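Gripper and camera comparison: second progress report

Period covered: through the end of December
Site: Irnen test room

1. Where we are

The first report ended with the two candidate grippers delivered and neither of them working with the controller. Both now work. We have completed the first round of the comparison and are partway into the second. Spending is within the approved amount. The schedule has slipped by 12 working days, most of it lost to the controller problem described in section 3.

The question we were funded to answer has not changed: which finger type and which camera position should go into the handling cell, given the mixed household goods we expect it to deal with. We are not ready to make the final recommendation. We can say which combinations we intend to drop, and those are listed at the end.

2. What was tested

The two finger types are the Flasex soft-ribbed pair and the Solberg flat pair. Each was tested in two forms. One is mounted on the arm and driven by the controller. The other is a handheld version of the same jaw, used by a person to record how a pick should go before we ask the arm to do it.

The first round came to 409 picks. They were shared between the two finger types and drawn from a fixed list of 20 objects. The list is the one agreed at the start of the project, with one change: the glass jar has been replaced by a plastic one of the same diameter after the original chipped. Results from the glass jar were thrown out and the picks repeated.

A pick was scored as good if the object was lifted, held through a quarter turn and set down inside the taped area. Anything else was scored as a miss, with a note on the type. We used three types: slipped, knocked over, and never closed. Operators found the third one hard to apply consistently in the first days, so the written rule was tightened and the early recordings were scored again.

3. Controller

The Sotus controller was chosen because it accepts both grippers without a separate power box. In practice it would accept either one but lost its settings when they were swapped. Force limits went back to the factory value, which is too high for the thin-walled objects. We found this when a paper cup was crushed on a run that should have been gentle.

The supplier sent a firmware update that fixed the lost settings but introduced a delay of its own at startup. We can live with the delay. We now check the force limit against a printed sheet after every swap, and the person running the session initials it. No runs have been lost to this since the sheet came in.

A second, smaller problem is still open. When the stop button is pressed while the jaw is closing, the controller sometimes reports the jaw as open. The arm does stop, so this is a matter of bad data in the log and not a safety problem, but any run where it happens has to be marked by hand. The supplier has our logs and has not yet given a date for a fix.

4. Finger results so far

The ribbed pair did better on round and soft objects. It closes around them and tolerates being a little off center, which matters a good deal when the approach is not perfect. The flat pair did better on cards, lids and anything that has to be taken by a thin edge. On boxes we saw no difference worth reporting.

Wear was looked at separately. The inner ribs pick up dust and lint from cloth items and grip less well until they are wiped. We now wipe them at the start of each session and after every cloth object. The flat pads need less cleaning but one of them began to lift at the corner and was glued back down. We would want a mechanical fastening before using them in daily service.

Changing fingers on the arm is quicker with the Flasex pair. The Solberg pair needs a hex key and a second person to hold the bracket, or at least a good deal of patience.

5. Camera position

Two positions are being compared: one low, just behind the jaws, and one raised on a short bracket. The low position gives a close view of the contact between the fingers and the object. Its weakness is that the gripper takes up a large share of the view, so small objects can be hidden until late in the approach. The raised position sees more of the work surface but loses the contact point once the fingers close.

Square markers are used as a reference for tracking. The tracking software does well when a marker is face on and poorly when it is turned far to one side. We have added a check to each recording that reports how long a marker was lost, and recordings over the limit are set aside.
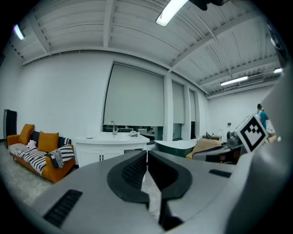
Lighting has been the other main source of trouble. With the blinds up, the exposure shifts whenever the gripper swings from the windows to the inner wall, and the first second or so after the swing is often unusable. With the blinds down and the ceiling lights on, the picture is steadier. For the second round we have fixed the exposure by hand and record the blind position in the session notes. We would like some sessions with the blinds up as well, as the cell will not always have even light.

The handheld version is heavier at the front than operators would like. Two of them asked for shorter sessions, and we have agreed to a break after each block of objects. This costs some recording time — less than we lose to tired hands and sloppy picks.

6. Changes to the plan

We propose to drop the raised camera with the flat fingers. It was the weakest combination in the first round, and keeping it would use sessions that are better spent on the other three.

We also propose to delay the cable test. The present cable on the handheld unit catches on furniture when the operator turns, and a replacement with a right-angle plug is on order. Testing the old one for endurance would tell us little.

7. Next period

The second round continues with the remaining three combinations and the same object list. Sessions run every weekday except Friday, which is kept for scoring and repairs. Once the new cable arrives it will be fitted to the handheld unit and the endurance test started.

No additional money is requested. We do ask for approval to move the unspent travel amount to spare fingers and pads, as both types are wearing faster than the suppliers' sheets led us to plan for. A decision before the next order goes out would be helpful.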